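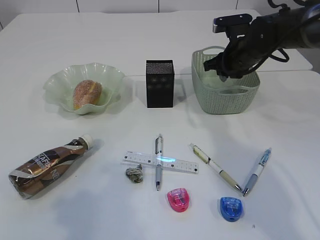
Search this manual Go

Section 4: Comparing two grippers on one arm

Use this procedure to compare the Gasard and Bilia two-fingered grippers on the same arm and controller. Both grippers shall be tried with the same objects, in the same places.

1. Switch off the arm at the controller and fit the first gripper. Check that the cable has enough slack to follow the wrist through its full travel.

2. Lay out the test objects on a plain, light tabletop. Include thin items such as pens and a ruler, a bottle on its side, and at least one open basket or bowl.

3. Mark the position of each object on the layout sheet.

4. Start program 221 at low speed. The arm will try each object in turn, then lower the gripper into the basket.

5. Record each attempt as held, slipped or missed.

6. Switch off, fit the second gripper and repeat steps 3 to 5.

CAUTION: Keep hands clear of the table while the program is running. The fingers close without warning.

NOTE: Soft foods mark easily. Set the grip force to its lowest value before trying them - the Bilia gripper returns to its default force each time it is removed.

NOTE: Pens lying close together may be lifted as a pair. Record this as a miss.

Completed sheets should be sent to Montserrat Lozano by the end of October.

2 comments 4 shares

Related sections
Fitting the Bratu wrist bracket
Gastico controller: first start
Setting the grip force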